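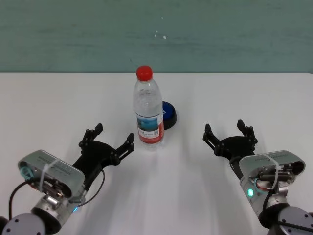 A bottle of water with a red cap, on a white table.

I have been thinking about bottled water more than a grown person should, and I blame the drive to Sillton. It takes me 2 hours each way, and somewhere past Wurkau I always stop and buy a bottle, drink a third of it, and carry the rest home to stand on the table until I feel guilty enough to give it to the plants.

My complaint is with the label. Look at the top part of almost any of them and you'll find a pretty bit of scenery in blue, as if you were buying a small vacation. Under that comes the part you might want to read, in letters so tiny that I have to take it over to the window and tip it back and forth like a jeweler. My mother kept 26 jars in her pantry with the contents written in grease pencil, and you could read every one of them from the doorway!

I don't mean to be hard on the bottle itself, because I'm fond of it. Those ridges near the shoulder give your fingers something to hold, and a bright red cap is a kindness when it rolls under the car seat. Somebody thought about that cap. I only wish the same somebody had been put in charge of the words.

So I'd like to see the scenery shrink and the print grow – say where the water comes from, in plain type, and let me picture the hills for myself. I wrote as much to the people at Wuvlow in March, and they sent back a very polite letter and a coupon for 30 cents off, and I'm a little ashamed to say I used it on the next trip. The bottle is still on the table, and the fern by the back door could use a drink.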